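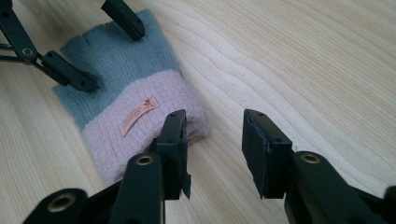

Two grippers, one fingerless glove. Foam on the lower jaws already ragged.

Pads are not a consumable you get to when you get to it. I've been saying this at Kunmont since December and I'll say it once more in writing, then go back to the bench.

Everybody wants to talk about the arm. The policy, the controller, the new wrist. Fine. But the hand-held grippers are where our glove data comes from and the only bit of a gripper that touches the glove is a scrap of foam stuck on a block. Cheap stuff. We treat it like cheap stuff. Then we spend a whole afternoon arguing over why the grasps look different from last month's.

Gloves are the worst for it too. Fuzzy knit, thin in some spots and thick in others, soft enough to fold up under a jaw. A fresh pad and a chewed one don't hold wool the same way, and an operator feels that and starts squeezing harder without noticing. Squeeze harder, more wear. Round it goes. 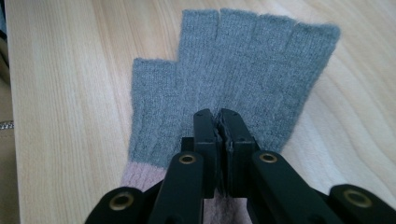 Jaws pinched on the middle of the glove. Worn grip face on the right.

The setup sheet we inherited from the Pendarero job says inspect pads "as required". Required by who? I asked Ecaterina Marinescu, who wrote half of it, and she laughed and said it meant whenever one falls off. So that's our standard. Whenever one falls off.

My proposal is dull. Look at the pads every 200 grasps. Frayed edge, note it down. Lifted corner, change it, and change both sides, never just the one. Mixed pads are worse than two old ones in my opinion, the jaws don't share the load and the cloth walks sideways. A swap takes me 12 minutes with the old glue scraped off properly. Skip the scraping and you'll be back at it before lunch.

Ruxandra Mihăilă disagrees and she's not a fool, so here is her side. She says real machines run on worn pads, so worn pads belong in the data, and if we keep everything factory fresh we teach the model a hand that doesn't exist. Good point. I'd buy it if we wrote down which sessions were worn. We don't. There's no colum for it on the Rirnis log. Wear you recorded is information, wear you didn't is just a mess somebody else has to sort out.
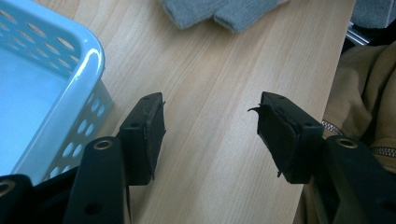
Right pad peeling off its block. Left one frayed along the inner face.

A flap like that is past arguing about. It can snag on knit, and it sits right in the gap where you're trying to judge the grasp. Stop, swap, log it, carry on.

And while you're down there check the linkage. Wiggle each pivot at the brass eyelets. Any slop, tell me, don't just tighten the nearest screw and hope. I pulled 17 screws out of the Manole pair that had been done up by feel, no two teh same.

I know what the objection will be. Throughput. We've got a bag of 40 pads in the drawer. Use them.

Contact the workshop | © Kunmont Bench Notes | Back to top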